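Cuaderno de taller, junio, 16:20

Sigo con lo de doblar prendas acolchadas, que me está dando más guerra de la que pensaba (las camisetas eran un paseo, ¡ay!). Ayer Maxine me pasó su método de los tercios y lo probé dos veces con el plumas de Galham. Mangas hacia dentro, faldón arriba, apretar con el antebrazo para sacar el aire y a correr. Queda un paquete decente, pero a los pocos minutos se hincha otra vez y se abre por el cuello.

Hoy he cambiado a la chaqueta azul marino, la acolchada de cremallera metálica y broches de latón, y trabajo encima de la cama, con la manta gris puesta. Sobre la mesa resbalaba todo.
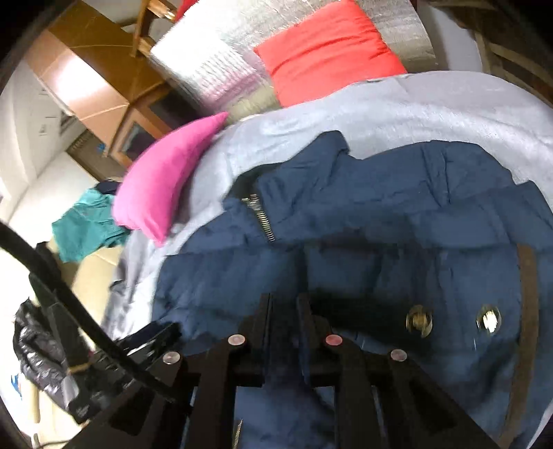 Lo que me trae de cabeza es el cuello. Se arruga en cuanto lo tocas, y si no lo aplanas antes de empezar, el pliegue sale torcido y ya no hay quien lo arregle. Shayne dice que hay que cerrar la cremallera entera primero; Bronwyn, que ni hablar, que se dobla abierta y con los delanteros cruzados. Yo de momento voy con Shayne, aunque la cremallera hace una curva rara donde la tela se dobla y tengo que ir estirándola con la mano.

Apunto también que la manta agarra bastante bien, pero si tiro fuerte se viene detrás de la chaqueta. Probar a remeterla por los lados.

Pendiente: pedirle a Lorraine la bolsa grande de Trirow, la de la referencia 1293, y repetir con el cuello bien plano.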